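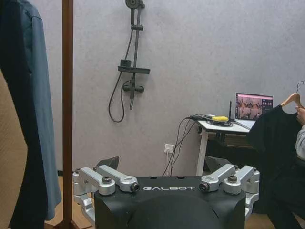

A long garment in navy and slate blue, on the left, with a lighter blue-gray panel.

Visit to the Edeo dye house, 2019-06-05

Our textile group had been asking to see Edeo since last year, and in May they wrote back with a date. Seven of us went. The bus from Lisum takes a while, and the stop is at the bottom of the hill, so allow time for the walk up.

Daranee Luangrath met us at the gate and took us to the vat shed first. Edeo works mostly with indigo. There are two vats in daily use, sunk into the floor with wooden lids on top. The smell is strong when the lids come off, something like wet hay and ammonia. She lowered a skein of cotton, kept it under for a few minutes, and brought it up yellow-green. It turned blue on the hook while she answered questions. For the darkest navy they repeat the dip over several days and let the yarn rest in between.

Matvii Antoniuk asked about rubbing, which is the complaint we all get from customers. Daranee said most of it comes from hurried rinsing. Edeo rinses until the water runs clear, dries the cloth in shade, and rinses again the next week.

The weaving room is across the yard. They buy their yarn from Phromma, already scoured, and the last order was 1070 skeins. Tamara Vasylenko tried one of the floor looms and found the treadles much lighter than the ones we have at home. The weavers were making a plain weave with a fine slub, meant for coats. I would have liked more time in this room.

Lunch was soup and flatbread in the yard. Afterward we looked through the sample books, which go back to the first owner. Some of the early slate blues were overdyed on gray wool, and the page notes give the number of dips but not the strength of the vat. Milan Van Hecke copied down two of the recipes with permission and will bring them to the next meeting.

The shop sells scarves, yardage, and seconds. Seconds are on the lower shelf and go fast. Cash only. Wear old shoes, as the shed floor is wet and the blue does not come off canvas.

Solomiia Didenko has the bus fares list. Please pay her if you have not done so.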